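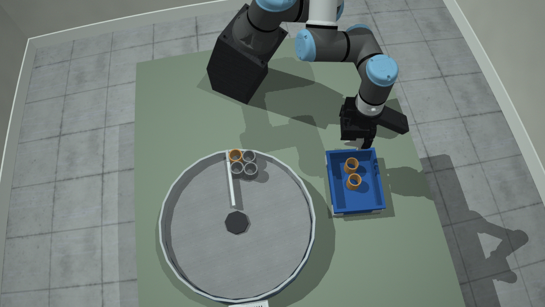 A large table in sage green

Sage green is a grayish green named after the dried leaves of common sage (Salvia officinalis). It is usually described as a muted color of medium lightness. Lighter versions are often sold as pale sage, and darker ones may be hard to tell from olive.

Use in interiors

Sage green is used on walls, kitchen cabinets, tables and window trim. It is commonly paired with white, cream or dark gray. In weak daylight it can look almost fully gray, and under warm lamps it shifts toward yellow.

The paint maker Tivalby listed 18 greens under the name sage in its October 2009 color catalog. The designer Leena Ahonen, who edited the catalog, grouped them by undertone, with the bluish shades placed apart from the yellowish ones. Only 2 of the bluish shades were offered in a gloss finish.

Mixing

Painters can get a sage green by adding a little red to a green and then lightening the mixture with white. Black may be used in place of red but tends to give a colder result. Raw umber is another common addition, mainly in lime-based wall paints.

See also

Olive (color)
Celadon
Gray-green
Shades of green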